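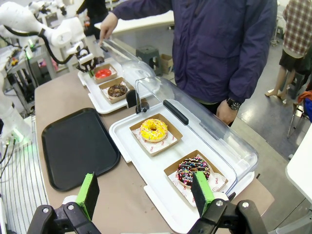 *Iced doughnuts in their paper-lined boxes*

Plandetti started with one linen shirt and a rented cutting table. The autumn range goes on sale in October, and the label's founder says it is the first she has planned a full year ahead.

"We used to design it and then look for the cloth," she says. "Now I ring the mill at Lemier first and ask what they can weave."

The range has 3 fabrics, all from Lemier, and 569 pieces in the first run. Last autumn she ordered 1,218 and marked down nearly half.

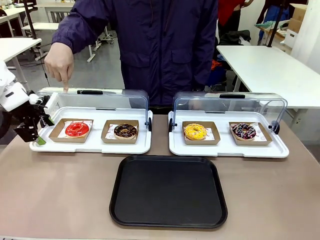

**R. Nambiar**

She is blunt about what went wrong. "The coats were too long and I priced them for a customer I didn't have. The shop in Cillska told me in the first week and I didn't listen."

The Cillska shop now sees samples before anything is cut. Staff there asked for wider sleeves and a proper inside pocket — both are in. 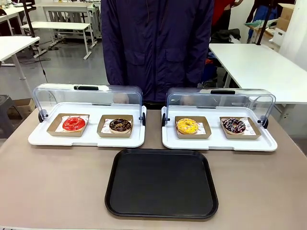 Jackets are the part of the range she talks about most. There are two, a boxy wool one and a shorter cotton one with a zip. She wants them kept simple, and the dark zip-up behind the doughnut trays, with its two flap pockets, is close to the shape she means. "Flaps stay flat if you cut them right. Ours took four goes."

She won't be drawn on spring. The cloth is ordered, she says, and the colours are still being argued over.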